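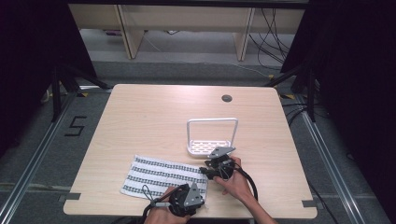 *White wire rack and striped towel on the birch-toned table.*

**Kusalley, June.** Hello from all of us at Arnow! I'm Marwa Hajji, I look after the kitchen and bath range, and I'm very happy to say our new drying set goes on sale this month. It's called Skodel (after the lane where my gran lived) and it's a small white rack and a towel, sold together in one flat box.

I've wanted to make this for years. My own sink at home has a sponge that lives in a puddle and a tea towel that lives on the oven door, and I moan about both of them daily. So we asked people to write in about what sits beside their taps, and 1,617 of you did, some with drawings! The sponge puddle came up again and again, and so did towels that go stiff after a month.

The rack has a slotted tray low down for soap or a sponge, and a tall upright at the back. The towel is white with three woven bands in a dark green-grey. I argued for mustard and lost, and I've come round to the green.

We tried a lot of cloths before settling on that one. Ojala, the small mill that weaves for us, sent over bundle after bundle, and every one got pulled, folded and wrung on the same table. Some were lovely to look at and hopeless with a wet saucepan. The white ones with little dark grey squares had plenty of fans in the office too, and a good twist is still my favourite way to get to know a cloth.
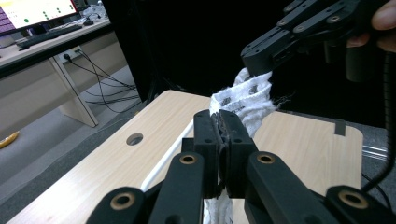
## Where to get it

Skodel costs £16 for the rack and towel together. The first run is 600 sets, and you can pick one up from our shop in Kusalley or order through the Arnow website. Postage is free if you spend £59 or more. Extra towels will be sold on their own later in the summer, once Ojala has caught up with the weaving.

Shops that would like to stock the set can ask for a trade list. I've got a few sets put by for reviewers as well, so do shout if you'd like one.

**Press contact:** Marwa Hajji, kitchen and bath range, Arnow, Kusalley. Mornings are best, I'm usually in the stockroom after lunch.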